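4.3 Verkleidungsteile abnehmen, reinigen und lagern

Dieser Abschnitt gilt für die blauen Formteile der Baureihe Poltance. Die Arbeiten sind von mindestens 2 unterwiesenen Personen auszuführen. Für Teile mit lackierter Oberfläche gilt ergänzend das Merkblatt Messina.

VORSICHT
Die Kanten der Ausschnitte können scharf sein. Schutzhandschuhe tragen und nicht mit der bloßen Hand durch Öffnungen greifen.

1. Anlage ausschalten und gegen Wiedereinschalten sichern.

2. Arbeitsbereich auf einer Breite von 3 Metern freiräumen.

3. Glänzende Flächen mit einem weichen Tuch und dem Reiniger Rulasmont abwischen. Scheuernde Mittel sind nicht zulässig.

4. Die helle Abschlussleiste an der Unterkante auf festen Sitz prüfen. Lose Leisten vor dem Abnehmen mit Klebeband fixieren.
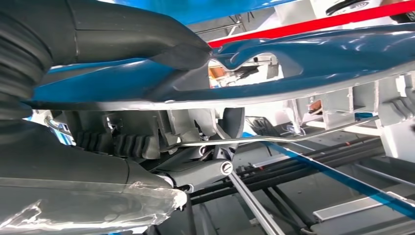 5. Befestigungen von außen nach innen lösen. Das Formteil dabei durchgehend abstützen – es darf zu keinem Zeitpunkt an einer einzelnen Befestigung hängen.

6. Formteil gleichmäßig abheben. Darunterliegende Gestänge und gerippte Kunststoffgehäuse nicht als Auflage oder Griff benutzen.

7. Teil mit der Sichtseite nach oben auf die gepolsterte Ablage legen und mit Folie abdecken.

Hinweis: Verbogene Stangen dürfen nicht von Hand gerichtet werden. Sie sind auszutauschen (Bestellnummer siehe Ersatzteilliste, Position 39).

Hinweis: Die Befestigungen sind nach über 3000 Betriebsstunden grundsätzlich zu erneuern, auch wenn keine Beschädigung erkennbar ist. Der Austausch ist im Wartungsbuch einzutragen.

Der Wiedereinbau erfolgt in umgekehrter Reihenfolge. Befestigungen zunächst nur handfest anziehen, das Spaltmaß zum benachbarten Formteil prüfen und erst danach endgültig festziehen.

Galtemura – Technische Dokumentation
Stand: 11. September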